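Grullska, parler flamand en Flandre romane : rapport d'avancement, deuxième semestre

À l'attention de la fondation Safavi, qui nous finance et qui, nous dit-on, lit ces rapports jusqu'au bout.

Où nous en sommes

Le dictionnaire sonore avance. Le corpus contient maintenant 2220 entrées, enregistrées dans 20 communes, ce qui correspond à l'objectif fixé pour ce semestre si l'on veut bien oublier que l'objectif initial était plus élevé et que nous l'avons révisé en mars. La révision figurait dans le rapport précédent, en note, dans un corps de caractères que nous reconnaissons avoir choisi un peu petit.

Les enregistrements du littoral sont terminés. Ceux de l'intérieur des terres progressent au rythme des informateurs, c'est-à-dire après la sieste et avant les actualités régionales. Annelies Leemans a mené la plupart des entretiens. Elle a aussi recueilli une série de termes liés à la culture de la chicorée pour lesquels nous avions prévu une page et qui en occupent désormais onze. Les gens de la chicorée ont beaucoup à dire, surtout des voisins.

Le vocabulaire religieux, en revanche, reste maigre. Les personnes interrogées connaissent les mots, les prononcent une fois, puis passent au français dès que le micro est allumé. Nous avons essayé de laisser tourner l'appareil pendant le café. La qualité des enregistrements s'en ressent (petites cuillères), celle du lexique s'est nettement améliorée.

Transcription et orthographe

La question de l'orthographe n'est pas réglée. Rappel pour les lecteurs qui auraient manqué les épisodes antérieurs : il existe deux façons de noter les voyelles longues, chacune a ses partisans, et les partisans de l'une sont assis en face des partisans de l'autre à toutes les réunions. Nous avons adopté à titre provisoire la graphie courte. Le provisoire dure depuis l'automne et commence à prendre un certain air de permanence.

168 entrées portent encore la mention « à vérifier ». Pour une bonne moitié, il s'agit de jurons dont nos informateurs donnent des sens incompatibles, et parfois un sens différent selon que leur épouse se trouve ou non dans la pièce. Asger Eskildsen propose de conserver toutes les variantes avec un renvoi. C'est une solution coûteuse en papier, mais elle a le mérite d'épargner les ménages.

Le logiciel de transcription Trenness a été remplacé à mi-parcours par Kenimau. La migration a pris plus de temps que prévu - elle a surtout transformé tous les trémas en points d'interrogation, de sorte que pendant une quinzaine de jours notre dictionnaire semblait douter de lui-même. Tout a été corrigé à la main par Ward Martens, que nous remercions et à qui nous devons un congé.

Budget

Le poste déplacements est dépassé, le poste traduction ne l'est pas, et les deux écarts se compensent presque. Le « presque » est détaillé en annexe. Nous n'avons pas touché à la réserve. L'achat du second enregistreur est reporté : le premier, malgré une chute dans un fossé à betteraves, fonctionne encore.

Suite du programme

Au prochain semestre viendront les entretiens dans les communes restantes, la vérification des entrées en suspens et la mise en ligne d'une première tranche, lettres A à G. La lettre K attendra, elle est énorme. Une soirée d'écoute publique est prévue à 19 heures, avec de la soupe, la précédente ayant montré que la soupe attire davantage que les diphtongues.

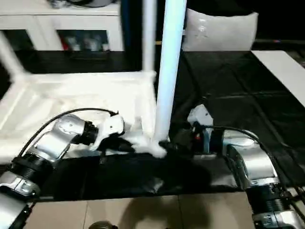

Du blanc, du noir et deux bras articulés.

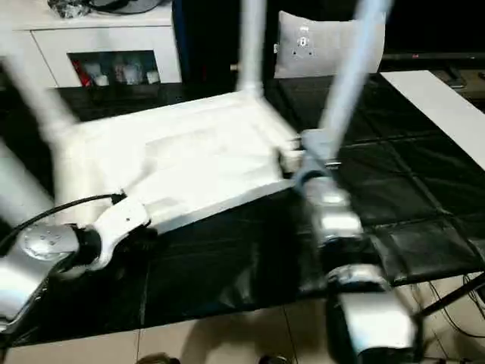
Arnout Prins fait observer, à la relecture, que le report du second enregistreur lui paraît imprudent et que mettre en ligne A à G avant d'avoir tranché pour les voyelles longues obligera à tout reprendre ensuite. Il demande que la question soit inscrite en premier point de la prochaine réunion, avant la chicorée, et souhaite recevoir l'annexe budgétaire dans une version où le « presque » est exprimé en euros.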